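**Imgate 2 out in October: grip planning for soft stuff, no retraining**

Skirley, October. For immediate use

Seol, the software firm behind the Imgate perception and planning toolkit, is putting out version 2 this month. Free upgrade for everyone on a current licence. Download goes live at 9am.

Main news is soft items. Foam, cloth, padded shapes, anything that gives when you squeeze it. The old planner treated the lot as hard blocks and picked its grip points from the outline. Fine for boxes, poor for cushions. Version 2 reads the view from the wrist camera while the fingers close and keeps adjusting the width until the shape stops changing.

Tested on 751 recorded grasps across 44 soft items. 700 of them were held to the end of the move. Full results, misses included, are in the notes that come with the download.

"Most of our users were writing there own fix for this," said Si-eun Cho, who leads planning at Seol. "Some of those fixes were better than what we shipped. We asked if we could have them, and a couple said yes."

Also new:

- Hand-held recordings load straight in, no conversion step
- Replay tool now shows planned and real finger width side by side
- Glare handling. Bright windows and washed out floors used to knock the edge finder sideways. Much less now
- Config files are plain text again (sorry about the last lot)
- Start-up time down to 87 seconds on the smallest supported machine, still too long, being worked on

Gustholm, the parts supplier, has been running the early build on its returns line. Seon-mi Geum, who looks after the line's software, said the replay tool was the bit her team opened every day. "You see where the plan and the hand part company. Before, we were guessing from log files."

Known problems: thin fabric on its own is still unreliable, and two items touching will sometimes be planned as one. Both are down for the next update. See-through packaging is not supported and wont be in this version.

Old projects open without changes. Anyone with a custom grip plug-in should read the upgrade page first, as two settings have been renamed.

Press copies and interviews: ask for the Imgate desk at Seol, Skirley. Si-eun Cho is free for calls most mornings before 11.
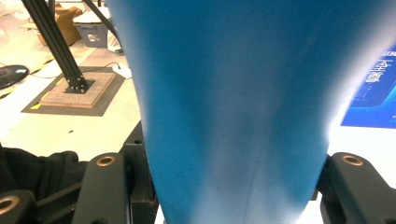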